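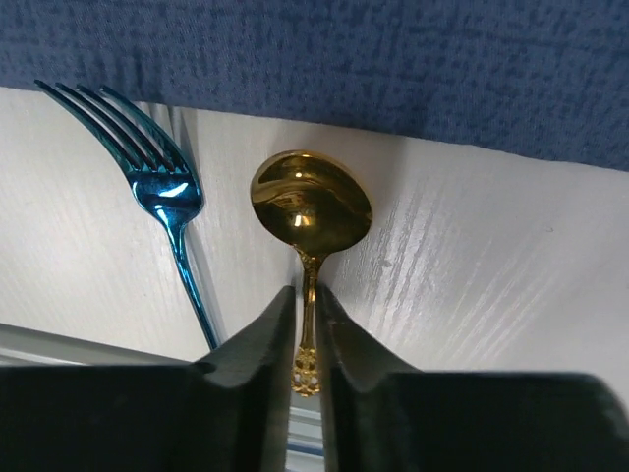
September, 4:10 pm. Budget notes for the table-setting cell

Went through the quotes with Jade Li before the order window closes. We need softer fingertips first. The hard black ones manage the plate, but thin handles are the job that decides what we buy.

- Hudec: compliant fingertips, $35 a pair. Want four pairs, two as spares. Lead time 18 days.
- Tivent: wrist force sensor, $894. One only. Fits our flange with the plate we already own.
- Skivarix: full replacement gripper. Left off for now – the price is more than everything else on this page put together.
- Gumow: diffuse light panel, $60. Shiny cutlery gives us highlights on nearly every run, so I'd put this second after the fingertips.

Props are cheap and come out of consumables. No more cloths needed. I'd like a second set of cutlery in a dull finish so we can compare against the shiny set before paying for any lighting beyond the one panel. 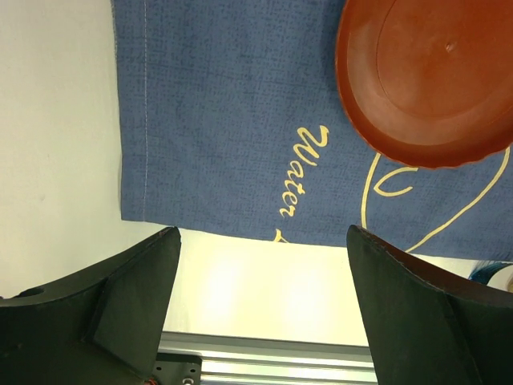 *Blue "Water" cloth and reddish-orange plate, fingers open.*

Plate work can carry on with what we have. Nothing on the list is for plates except the force sensor, and that can wait if the total gets pushed back.

Fingertips and light panel come to $200. With the sensor it's $1,094 before shipping. I haven't asked Tivent for an education price yet. To do: ask, and get the Hudec quote reissued with the spares on it.

Open question is whether to hold the sensor money toward the Skivarix gripper next year. Sent the list around before going back to the bench.

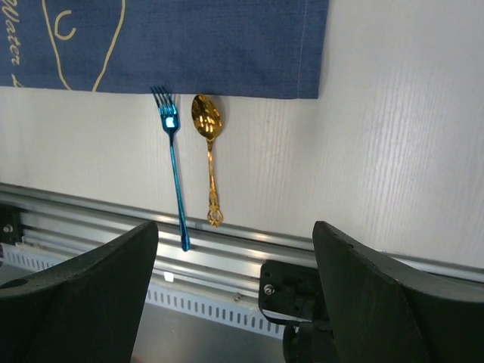 Harvey Bergeron wrote back that he'd buy the sensor now, as it would move over to a new gripper anyway, and that he wants the mounting pattern checked against the Skivarix drawing before anyone signs. He's fine with the fingertips and the panel going out today.

Jade is placing those two. Drawing check is mine.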